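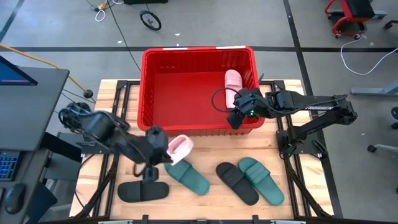
Yesenia Orozco wrote in to say that I had the ending of Broltura backwards, and that the second flashback is the only one the film asks us to trust. She may be right. I watched it again on Tuesday with a notepad and a stopwatch, and I want to set down how the flashbacks are built before I argue with her any further.

There are three. The first starts 8 minutes in, when Lovitz sits down in the insurance office and begins to talk. It is told in his voice and shot from his side of every room. He is present for all of it, so the rules are simple: what he saw, we see.

The second has no voice-over. It comes in on a straight cut from the night clerk's face, with no dissolve and no music, and it covers the same evening at the dock. The clerk was at his desk that evening, as two other people confirm, so he can't be the source. Yesenia takes this to mean that the film itself is speaking. My first reading was that the clerk is repeating what Lovitz told him, and that the missing voice-over is a trick.

What I had missed is the coat. In the first flashback Lovitz carries it over his arm down the ramp. In the second he is wearing it, and the rip in the sleeve is already there. Back in the office the rip is presented as new, and the investigator builds his whole case on it. If the second version is true, the case falls apart 33 minutes before anyone on screen knows it. That is a long time for a crime picture to sit on its own answer.

The third flashback is the weak one. It repeats shots from the first, trimmed, with a line added under them that explains the money. The line was clearly recorded later – the room tone changes in the middle of the sentence – and I suspect it was put in after a preview. Cut it and the last reel still makes sense, though the widow's phone call would need one more shot.

So I give Yesenia the coat. I don't yet give her the clerk. The script has him look up at the clock before the cut, and a writer this careful doesn't spend a look on nothing. Next I want to compare the dock footage with the version shown on television, which I'm told runs shorter and drops the clock altogether.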